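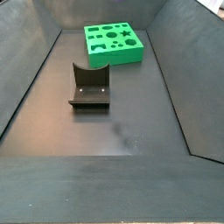
Where the resale table stands

This covers the vintage kitchenware project at Benadora from spring through the end of June. Jad asked for something shorter than last time, so I have left out the supplier notes.

We took in 348 pieces, mostly dishes, pitchers and mixing bowls from estate sales and the two house clearances Nayeli Figueroa set up in Madigan. All of them have been washed, checked for chips and priced. Anything with a crack went into the seconds bin and was sold by the box. The pastel snack sets sold fastest. The brown stoneware is still slow, and Wichai wants to hold it back until fall when people are looking for soup bowls again. I agree with him.

The fabric side is behind. We planned for aprons and table runners cut from old sheets and curtains, and only the runners are done. The second sewing machine was in the shop for most of May.

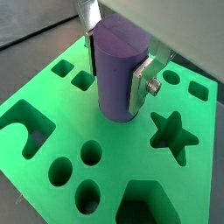
Consuelo Galindo has now finished the apron pattern in two sizes, and the first batch is cut out and pinned. She expects to have them hemmed before the back-to-school market.

Money

The grant for this period was $2,000. Stock and cleaning supplies took the largest share, followed by the machine repair and the table fee at Korkis. We have almost $400 left, which I would like to carry over for shelf paper, price tags and a folding rack for the linens. Receipts are in the blue folder, apart from one from the second clearance that Eliseo Solís is still trying to get from the seller.

Workshops

The china-mending evening filled all 10 places and we had to turn people away. The thrifted wardrobe evening was half full. It fell in the same week as school graduation, and I would move it to September.

What we need from you

Please confirm the carryover by the middle of July. We also need a yes or no on sharing the Zotitz storeroom, as the stoneware can't stay in the hallway much longer. The next report will cover the fall table and the first apron sales.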